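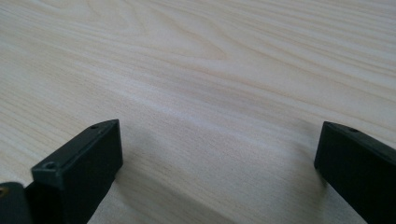

Figure 2. View from the camera on the hand-held gripper, fingers open over the bare tabletop. No object is held.

3.2 Hardware under review

The unit evaluated in this section is the Edodik hand-held gripper, supplied by Fleson as a kit with two interchangeable finger sets, a camera mount, and a calibration card. We purchased one kit through the regular sales channel and received no support from the supplier beyond the printed manual. Assembly was carried out by the second author, who had not handled the product before. The fingers fasten to their carriers with machine screws, and the screw holes in the top faces remain exposed after assembly. The manual gives no torque value for these screws. We tightened them by hand with the supplied driver and marked each head with paint so that any rotation could be detected between sessions.

The camera mount holds the lens behind the fingers and angled toward the work surface. In the open position both fingertips are inside the field of view, with the surface visible between them (Figure 2). This arrangement matters for the evaluation because the Edodik software estimates finger opening from the image alone. No encoder is fitted to the carriage. Errors in the estimate therefore come from two sources that are hard to separate after the fact: mechanical play in the carriage, and poor detection of the finger edges against the background.

3.3 Work surface and lighting

All open-position trials were performed over a light wooden tabletop with visible grain. A plain mat was considered and rejected. The Fleson documentation recommends a uniform background during setup, but customers of the Sheikh packing service, for whom the kit was first assessed, work over wood and cardboard. Grain lines running at an angle to the fingers give the edge detector competing straight features, and we wanted these present in the baseline.

Lighting was diffuse. It left a brighter band across the middle of the tabletop and soft shadows next to the fingers. Shadow edges were the more troublesome of the two.

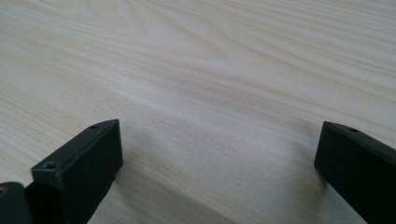 With dark fingers on a pale surface, contrast along the upper edges is high, and the detector located the fingertips in 1,174 frames without manual correction. A further 456 frames were flagged by the software as uncertain. Inspection by Casado and Mollah assigned most of the flagged frames to the inner side of a finger, where the detector had followed the boundary of the shadow and reported an opening narrower than the true one. The grain itself was seldom selected. We had expected the opposite.

Repeatability was checked by closing the gripper fully, returning it to the open stop, and recording the reported opening. This was done by 3 operators over 11 sessions. The spread within a session was small; the spread between sessions was larger and followed the removal and refitting of the camera mount. The mount has no locating pin, and the slot allows a slight yaw before the clamp is tight. Repeating the card calibration after each refit removed most of the offset — a step the manual describes as optional.

3.4 Comparison with the Cludton kit

The Cludton kit was tested under the same protocol, with one change. Its fingers are pale, and detection over wood failed often enough that strips of black tape were applied to the upper edges before the trials reported in Section 4.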